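Notebook > Collecting > September

Last updated: Saturday night

Finally sitting down with my feet up. I told myself I'd write these entries on the day, while I still remember what annoyed me, so let's go.

We passed 1,017 demonstrations before lunch! I had it in my head that four digits would feel like a big deal, and what I did was eat a bagel standing up and go back in. The grocery task is the one I've been on all week: reach, pinch, lift, over the rim of the basket, let go, back to the start pose. I do the moving, the arm copies me, the wrist camera and the joint readings get saved together, and then I press the pedal and it's an episode. Then I do it again. My right shoulder has opinions.

The morning was packages lying flat, which I'd been putting off. A box is easy, a can is easy, but a bag of spaghetti has that crimped end that folds the second you touch it, and if you close on the middle you have to be straight or the whole thing swings around on the way up. I switched between the spaghetti and its neighbors so I wouldn't fall into one groove. When I do the same item over and over I get fast and smooth and sort of robotic myself (ha), and then the model learns my one favorite approach and nothing else.

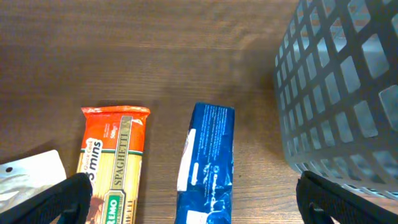
So my rule now is that I have to change something every time. Turn the bag a little. Slide it nearer the basket. Come in from higher up. I used to do the changing in batches, ten one way and ten another, and when I looked at the plots afterward you could see the batches sitting there like islands. Mixing it up is slower and I hate it, but the last training run on mixed data grabbed things in spots I had never shown it, and I did a little dance next to the table, so I guess I'm converted.

I also kept the fumbles today. Up to now I'd been tossing any episode where I missed the first grab, and the folks at Wiltatora wrote back that they want those, as long as I recover and finish. Fine by me! There were 36 with a miss and a second try, and I tagged them all in Wulline right after recording, because I know what happens when I leave tagging for later. Last month I left it for later. I sat there on a Sunday squinting at clips trying to decide whether past me had slipped or was being fancy.

Wulline, by the way, froze twice. Both times at the exact moment I pressed the pedal to save, and both times the episode was a really pretty one, of course. I restarted it and lost the pretty ones. I need to find out if it's the new version or if it's the disk filling up again. Note to self: check the disk FIRST, before writing a grumpy message.

Lunch was late. Leftover rice, the pickles, half an orange.

The afternoon was the other half of the job, the part where the basket already has things in it. I like this part less for the arm and more for me, if that makes sense. With an empty basket you can let go pretty much anywhere over it. With a full one you have to look for a gap and lower the thing in, and I can feel myself deciding, and I wonder how much of that deciding gets through to the recording. The camera sees what the wrist sees. It doesn't see me tilting my head. 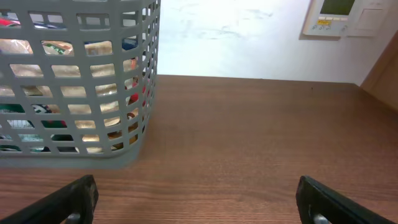 I tried going slower over the rim and pausing for a beat before opening the fingers, and then I worried I was teaching it to pause. There's a line in the Panicker instructions about this — no waiting in place unless the task needs it — and I'd say looking for a gap counts as needing it, but I could see somebody arguing. I did half with the pause and half without and wrote down which was which. Let the training run sort it out.

The full target for this set is 2,249, so there's a good chunk still to go. If I keep up this pace it's doable without any more weekends, and I would really like to not do any more weekends. The laundry at home is judging me. I spend all day putting stuff in a basket and then walk past my own.

Before packing up I ran the current model 4 times, just for fun, no notes, no score sheet. I'm not going to write down how it did, because then I'll treat it as a result and it wasn't a fair test, I was picking easy spots for it. It does have this habit of opening the fingers very wide well before it needs to, and I'm pretty sure that's me. I do that! I never noticed until I watched it done back at me. Kind of like hearing your own voice on a recording.

Things for next time: the new finger pads from Matport should be here, so re-check the grip zero before anything else. Rotate in items I haven't used yet, I'm sick of these. Move the stool. Bring a sweater. Upload tonight's batch if the connection behaves, otherwise leave it running and go to bed.

It's at nine percent. Bed.

Contact | © Notebook, all entries | Back to top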